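Nalis Film Society Members' Forum
Topic: Length of the Romau documentary

J. Charpentier
The society will screen the documentary on the painter Romau on Friday. The version supplied runs 110 minutes. Members are asked to state any objection to the shorter cut.

eduman
I object. The festival version included 14 minutes of studio interviews, and these are the only record of the artist discussing the late canvases.

M_Bouvier
I must disagree with Mr. Duman. The interviews repeat what the narration has already established - the film is stronger without them.

nersoy17
Either version is acceptable to me. My concern is the hall, which seats 224 and has poor sound at the rear.

eduman
The narration was written by the producer. It is no substitute for the painter's own account, and I ask that my objection be recorded. 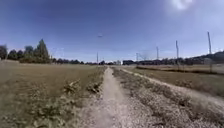
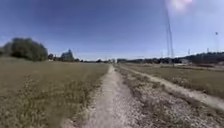 Dirt path and dry grass, both views.

I would accept the shorter cut if the interviews were shown separately in December.

J. Charpentier
The objection is recorded. I will ask the distributor, Pavport, for terms on the interviews.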